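Ruken site - workstation safety checklist, two-arm table cell
Date: 10/28/26
Completed by: Abdelkrim Alaoui
Reviewed by: Lensa Tilahun
Scope: table cell used for tray wiping, lint rolling and mug handling. Covers the cell and the duties of the people who work beside it. 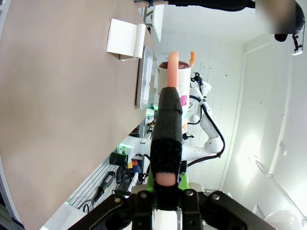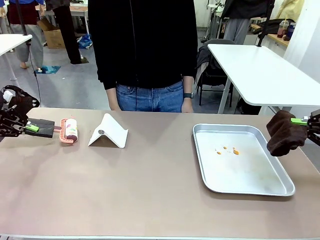 1. Stop button reachable from the operator's position
Pass. Tested from both ends of the table. Both arms halted.

2. Speed limit set for shared working
Pass. Limit is held in the Piluna controller and needs a supervisor login to change. Two staff still had the old login - removed during the visit.

3. Standing position agreed and understood
Action. Operators were told to stay on the far side of the table while the arms are live. Three of the people asked gave different answers on how close they may stand. Mark the floor.

4. Finger padding secure
Pass. Check at the start of each shift. Replace if the edge lifts.

5. Hot drinks
Action. The mug task must be run with cold liquid only. This is in the written method but not on the card at the cell. Add it to the card.

6. Tray edges
Pass. No burrs felt by hand. Trays with a bent rim go to scrap and are not to be flattened and reused.

7. Cloths and lint rollers
Comment. Cloths are changed by hand between runs. Arms must be paused first, and the log shows 29 changes where no pause was recorded. Gachanja to confirm whether this is a logging fault or a working habit. Treat as a habit until shown otherwise.

8. Walkways and trailing cables
Comment. Keep bags, boxes and loose cables out of the route behind the operator. Footwear rule applies to everyone on the floor, including visitors.

9. Workload and job content
Comment. Wiping was shared between cleaning staff before the cell came in. They now load, watch and reset. The log holds 1,202 runs since February. Staff report less wrist strain and more time standing still, with sore feet by the end of a shift. Rotation every 2 hours is in the method but is not being kept to on late shifts. A stool or mat should be tried.

10. Training records
Action. 9 people are signed off. Agency staff from Clastix have had the induction talk but no practical check. They may load trays only with a signed-off operator present.

Open actions: items 3, 5 and 10 - A. Alaoui. Item 7 - Gachanja. Item 9 to be raised by L. Tilahun at the next shift meeting.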